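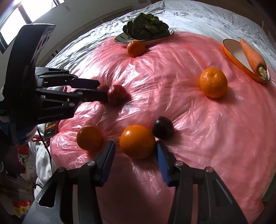

Second progress report to the Tadier Fund
Project: Tamihana (sorting and keeping fresh produce in one-room homes)
Submitted by Trarkau, Flarberg
8 November 2021

Where we have got to

The application promised you "a practical method for receiving, sorting and storing a weekly produce bag in homes without a kitchen table". We wrote that in a room with three tables in it. Most of the homes on the project have a bed, a chair that is already holding coats, and a floor that belongs to everyone's shoes. The method therefore happens on the bed, and after one full season of it we have stopped apologising.

All 15 households who signed up are still with us. Two have moved within Flarberg and took their trays along, which we are counting as a success of some kind, though it doesn't fit any of the boxes on your form.

The layout has settled down. A plastic sheet goes over the middle of the duvet. Everything from the bag goes on the sheet, plates and all, and gets looked at before anything is put away. Leaves have the oval dish. A carrot gets the round plate with the orange rim, and looks rather overdressed on it. The small red fruit goes in the green metal tray, and the citrus is left out on the sheet until the end, being the least likely to sulk.

The pink of the sheet has been raised at three meetings. It was the colour the shop had. We did look into clear, which cost more and was harder to find again once put down on white bedding.
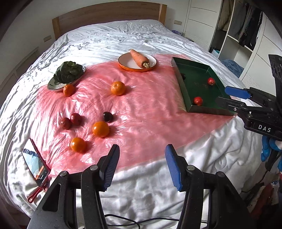
One household wrote to ask whether the project had considered buying people a table. The letter went on to say that the sheet was fine and the tray was very nice, but that a person sorting plums on a bed is a person who will be sleeping near a plum sooner or later, and could this be mentioned to whoever was paying. We are mentioning it. We priced folding tables in August and found two that would fit the smaller rooms, provided the door stayed shut and the occupant stayed in. The question is open again for next year.

What has gone less well

Duvets are not flat. This will not surprise you, but it took up a good part of the first month. Round fruit on a soft bed goes to wherever somebody is kneeling. We tried a board under the sheet, which worked and was also a board, and had to live somewhere for the other six days of the week. What people do now is smooth the middle, put the heavier dishes down first and keep their knees to the edge. The raised sides of the tray help with anything small.

The tray itself arrived in green when the order said grey. We kept it.

Sorting by ripeness has been harder to teach than we let on in the application. Dark plums are the chief offenders. In the light of an ordinary bedroom a plum that wants eating tonight and a plum that can wait until the weekend are the same plum, and our printed colour chart was no help to anyone. We have withdrawn it and now tell people to press gently near the stalk.

Strawberries were added late, at the households' request and against our advice. They come out of the bag one at a time and go straight to the tray, and no one is allowed to put a mandarin down next to them. So far there has been one stained pillowcase. We replaced it out of the sundries line. 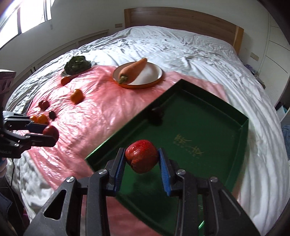
Money

The grant for this period was £1393. We have £389 of it left, most of which is set aside for produce up to the end of the winter bags. The largest cost was the produce itself, followed by trays and dishes. The plastic sheeting was so cheap that we bought too much of it, and would be glad to hear from any other Tadier project with a use for a long pink roll.

You asked for the cost of training. There was a morning session, and there were biscuits. Both are under sundries, with the pillowcase.

Next period

Winter bags will be heavier on roots and lighter on fruit, so the tray may find itself with less to do. We want to try a second dish for leaves, and to rewrite the instruction sheet, which at present tells people to "clear the work surface" and has caused at least one household to strip the bed.

We would also like a decision on the tables by the end of January, if the Fund can manage it. Measurements for the two possible models are attached, along with the letter about the plums, which its writer has given us permission to send on in full.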